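Open day at the Nemham lab

Posted 26/06/2023 in Days Out, Robots, Work

I signed up for the Borka open day back in February and then forgot I had done it until the reminder came. Borka builds software for robot arms. They have the ground floor of a building in Nemham that used to be a furniture showroom, and once a year they let people in to see what they are working on. I used to work in packaging and still read about sorting lines, so I went for the recycling part.

The drive took longer than it should have. Parking is behind the building and the sign for it faces the wrong way if you come in from the south. I got there for the second tour, which had 14 people on it, mostly students and a couple who seemed to be in the business.

The tour started with a short talk. Their main project is called Yorath and it deals with mixed drink containers, the kind of stuff that comes out of an office or a break room. The arm has to find each item on a surface, decide what it is, pick it up and put it in the right place. The speaker said they have collected 2000 recorded picks so far, most of them done with a person steering the arm from a second set of controls. The software learns from those. She was clear that it is still a research project and that they aren't selling anything yet.

After that we went through to the demo room and stood behind a strip of tape on the floor. They were working with cans and bottles on a shiny dark table. I asked about the table, because on a sorting line you would want something dull. The answer was that they want the reflections. Bright spots and mirror images confuse the cameras, and if the system can cope with that it can cope with most kitchens and lobbies.

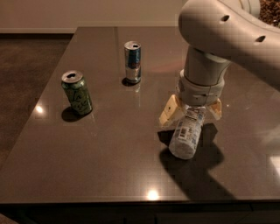 Plastic bottles are the hard ones, they said. A can has a fixed shape and stands up by itself. A bottle can be full of air with the cap on, or crushed, or half crushed, and it changes shape again when you squeeze it. The grip has to be firm enough to hold and no firmer. Their success rate on bottles is 72 percent right now and they want it well above that by next year. I was glad they gave the real number. At trade shows you mostly get a video on a loop.

A pick takes longer than I expected. A person would have cleared the table and gone to lunch. Speed comes later, according to the engineer running it, and for now they keep the arm slow so that people can stand near it.

There was a second station with Kevska, their older system, which does cardboard. I only got a few minutes there – the next tour was already lined up in the hall. It looked closer to the machines I remember.

The whole visit ran roughly 40 minutes, plus coffee. If you want to go next year, sign up early and wear shoes you can stand in. There are no chairs in the demo room.

Filed under: Days Out, Robots, Work
6 comments | 11 shares
Contact | © 2023 All rights reserved | Back to top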